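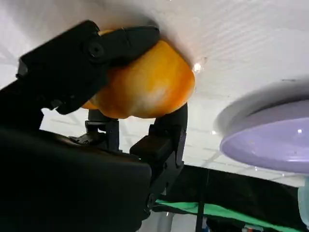
You wash it before you do anything else with it, a Lindo reader wrote to us last June, and then you dry it properly, and then you leave it alone on the counter for a day so you can get to know it. We had asked for kitchen habits. We got that, in green ink, and it has turned into a whole feature about orange and yellow fruit: buying it, setting it down, turning it over, and keeping it long enough to enjoy it without losing it to the back of the bowl.

The letter was about mangoes, mostly, but it wandered happily into small squash, which are fruit too if you ask a botanist and vegetables if you ask anybody with a pot on the stove. I love that it wandered. Put a mango and a little orange squash side by side in a bowl and you have the best-looking corner of the kitchen for very little money. And they teach you opposite lessons! One wants watching every morning. The other will sit there for weeks and ask for nothing.

Starting at the market

I do my buying at the covered market in Brerudeo, which has been under the same green roof since 1984 and still has the worst parking in the county. There are 20 stalls on the produce side. I walk the full length before I buy anything, because the first pile of mangoes always looks like the best pile of mangoes, and I have carried too many pounds of them past better ones.

Color is where most of us go wrong. We have all been trained to pick the reddest one, and with mangoes the red mostly tells you which side faced the sun. Some kinds turn a deep gold when they are ready, some stay green right up to the day you eat them. So use your hand. Hold the fruit in your palm and press gently with the whole of your fingers, never the tip of your thumb (a thumbprint today is a brown spot tomorrow, and the next shopper gets it). A ripe one gives a little, like a ripe peach. Then smell the stem end. If it smells sweet and a bit piney, take it home for tonight. If it smells of nothing at all, it may still be lovely by the end of the week.

Weight matters more than looks. Pick up two of the same size and keep the heavier. I do the same with squash, where I also want a hard skin that I can't dent with a fingernail and a stem that is still attached, dry and corky. A squash without its stem is for this week's soup.

Lopsided is fine, by the way. I go looking for the lopsided ones. A bulge on one shoulder of a mango often means good thick flesh on that side, and a squash with an odd bump roasts just as sweetly as a perfect one, and somebody has usually marked it down.

Home, and into the bowl

My own bowl is a wide, shallow one from Nijs, the pottery on the river road, and it replaced a deep one that I had used for years and that ruined more fruit than I like to admit. Deep bowls look generous. They also stack everything three layers down, and whatever is on the bottom carries the lot. In a shallow bowl every piece sits on the bowl itself, and you can see at a glance what needs eating.

I line it with a folded white dish towel. Partly that is for cushioning, and partly I just like the look – bright orange on white cotton is as cheerful as a kitchen gets in the gray end of winter. The towel has a practical side too, as any leak shows up at once. Change it when you change the fruit.

Washing divides people. The reader who started all this washes everything on arrival. I wash mangoes on arrival, in cool water, and rub them all over with my hands, since sap can dry on the skin and some people find that it makes their lips itch. But then they must be dried, right into the dip around the stem. Squash I only wipe with a dry cloth, and I scrub it just before cutting. Damp in storage is what finishes a squash.

Turn the mangoes once a day. I do it while the coffee brews. It takes no time, it stops a flat spot forming underneath, and it means that every piece of fruit in the house gets handled and sniffed each morning. I have wasted almost nothing since I started.

If you are in a hurry, put a firm mango in a paper bag with a banana and fold the top over. Check it daily. If you are in the opposite sort of hurry and everything has ripened at once, move the ripe ones to the refrigerator, where they will hold for 3 days or so in good shape. Don't chill a hard one. It tends to stall, and it never quite gets its flavor back.

The good knife moment

A mango has one flat stone running through it, and once you picture that stone you can cut any mango. Stand the fruit on its end, stem up, with the narrow side facing you. Slice down just to one side of the center, and if you hit something hard, move the blade out a little and go again. Do the other side. Score the cheeks into squares without going through the skin, then scoop with a big spoon. The strip left around the stone belongs to the cook, over the sink, with sleeves rolled up.

Small squash need more care, because they roll. Take a thin slice off one side to make a flat base, set the base on the board and only then start the big cut. If the skin is really stubborn, roast the whole thing for 20 minutes first (prick it a few times with a skewer) and the knife will go in far more kindly.

My favorite way to use both at once came from the back of a Dornov rice package, slightly changed by years of not measuring. Roast the squash in chunks with oil, salt and a little chili until the edges catch. Let it cool until it's just warm. Toss it through cooked rice with diced mango, lots of lime, sliced scallions and a handful of toasted pumpkin seeds. The squash is soft and deep, the mango is sharp and slippery, and the lime pulls it all together. I have taken it to every potluck for years and brought home an empty dish each time.

Save the squash seeds, too. Rinse them, dry them overnight on a plate, then toast them in a low oven with salt. They need stirring more often than you think.

Letters on fruit bowls are still very welcome. Write to us at Box 2252, Brerudeo, and tell us what you keep in yours, what it sits on, and what you do with the last soft one. Mine goes in the freezer, peeled and chopped, in a bag with the lime halves.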